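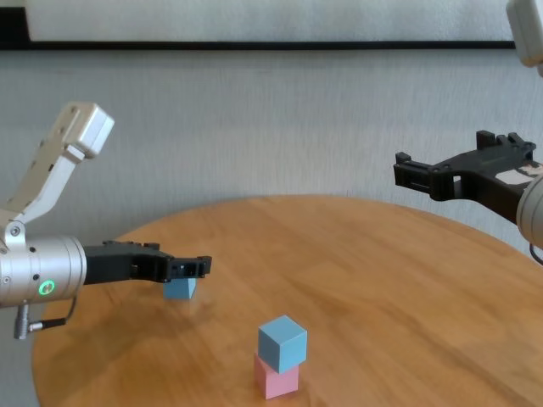

The round table, with three coloured cubes on top.

## Caring for timber tabletops through winter

July is when we get the most questions about timber furniture, and most of them are about the same few things: white rings, dry patches, and joins that have opened up beside the heater. Vasanthi Dissanayake from the Kindgate repair bench has put together these notes for members.

**Heat and dry air.** Timber loses moisture in a heated room and shrinks across the grain. A table that sat flat in March may show a hairline gap by now. Keep it at least 60 cm from a heater or wood stove, and out of the path of a ducted vent. Leave small gaps alone until spring. If you fill one now, the filler will be squeezed out when the timber swells again, and sometimes it takes a strip of finish with it.

**White rings.** A pale ring is moisture held in the finish, and most will fade if left for a few days. If yours hasn't, lay a clean cotton tea towel over the mark and pass a warm, dry iron over it for a few seconds at a time, checking as you go. Dark rings are a different matter — the water has reached the timber itself, and the surface will need sanding back.
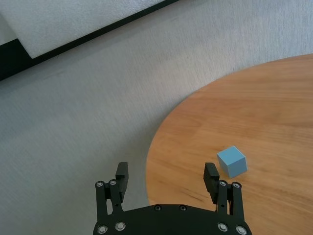

**Oil or varnish?** Check before you put anything on. Rub a drop of water onto the underside edge and wait ten minutes. If it soaks in and darkens the timber, the piece is probably oiled. If it beads, there is a film finish of some kind, and oil will only sit on top and go sticky. Oiled tables want a thin coat twice a year, wiped off well. Film finishes need a damp cloth and very little else. Go easy on silicone sprays, as they make any later refinishing difficult.

Oily rags can catch fire by themselves as they dry. Spread them flat outdoors on concrete, or soak them in a bucket of water before they go in the bin. Please don't leave them scrunched up in the workshop tub.

**Wobbles.** On a pedestal table, turn the top over onto a blanket and check the screws between the top and the base before you blame the floor. Tighten them by hand. If a hole has stripped, glue in a sliver of hardwood, let it set overnight and drill a fresh pilot hole.

**Repair bench bookings.** The bench is open from 10 am until 2 pm at the Uvell Street hall, and a booking runs for around 75 minutes. Bring the loose parts and any old screws in a labelled bag. Tops wider than 1218 mm won't fit through the side door, so ring ahead and we'll open the roller door for you. Clamps can be borrowed for two weeks — sign them out in the green book.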